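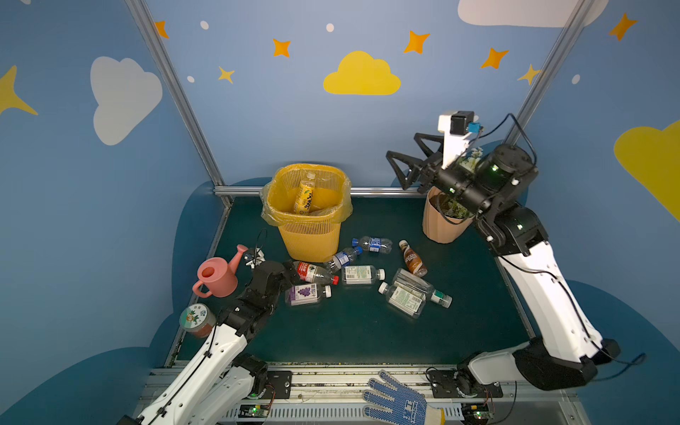
Do the caps stay on when bottles go in the basket? On, screwed down, for now. Loose caps end up under the bag and then on the floor.

2023-05-08

Bottle tidying, small table. Notes before I forget, will tidy up later (won't).

Yellow mesh basket at the back middle, yellow bag folded over the rim. Folding it over is better than tucking. Tucked bags slid down twice last time and Wulan had to fish the whole thing out with the bottles inside. Fold needs to be a good hand's width all round, otherwise the first heavy bottle drags it in. The thin bags are fine for empties, not for anything with a drop left in.

Bottles all over the middle of the green top, on their sides. Mixed lot on purpose – clear ones with blue caps, the brown coffee one, the red label, the purple one with grapes on, the bigger clear one with a green cap. One yellow-label bottle in the basket, lying at a slant. Sem asked if slanted counts as in. Yes. In is in, as long as all of it is below the rim or resting on the bag. Wrote that on the sheet so we stop arguing.

Overlaps. The green-cap one is lying across a smaller clear one with the green and white label. Want to keep this in the set of layouts. Take the top one first, obvious, but Rizal's list had them in the wrong order and I only spotted it when copying out. Corrected in pencil, needs doing in the Juvcombe file as well.

Plant pot (peach, little white fake flowers) stays to the right of the basket. Pink watering can stays on the left near the edge. Neither gets tidied. They are not rubbish!! Prasetyo's version of the instructions says "clear everything off the table" and that has to change. Suggested wording: "put the drinks bottles in the basket, leave the plant and the watering can where they are". Bit long but nobody can misread it.

Weights. Did the pot first as it's the one that tips if knocked. 290 g with the flowers in. Wanted to put pebbles in the bottom but Wulan thinks it'll be fine if the basket moves a bit to the left. Try hers first, less mess.

Bag capacity: with the caps on, bottles don't squash, so the bag fills up with mostly air. Haziq tried it last week with crushed ones and got roughly 37 in a bag, but those were from the Drokitz box and all the thin sort. No use for comparing. Do it again with ours, uncrushed, and write down where they start sitting above the rim.

Labels – the ones we've washed are starting to peel. Warm water is the culprit I think, the glue goes. Rinse cold, stand upside down on the rack overnight, caps back on in the morning. Haziq dries the caps separately on kitchen roll, good idea, they hold more water than you'd expect. Don't peel the labels off to be neat, we need them to tell the clear ones apart when filling in the sheet.

Spares are in the Mella crate under the sink. Crate is getting a bit sour. Something in there was put away with coffee still in the bottom. Please rinse BEFORE crating. Have emptied it, washed the crate out, left it by the window.

Layout naming. Currently "spread", "spread2", "new spread". Hopeless. From the next one on use the table side and a number, e.g. left 3, and write which bottles are overlaping next to it. Sem has the Seok clipboard with the old names, will need a list of what's what.

To do
– change the wording (Prasetyo)
– basket a bit left, then see about the pot
– 2 rolls of bags, same yellow, the ones we have won't last till September
– fix bottle order in file, Rizal or me
– find out who has the good scissors
– ask Sem for clipboard back

Swapped the kitchen roll, old one was soaked thru. Bag not changed today, still plenty of room in it.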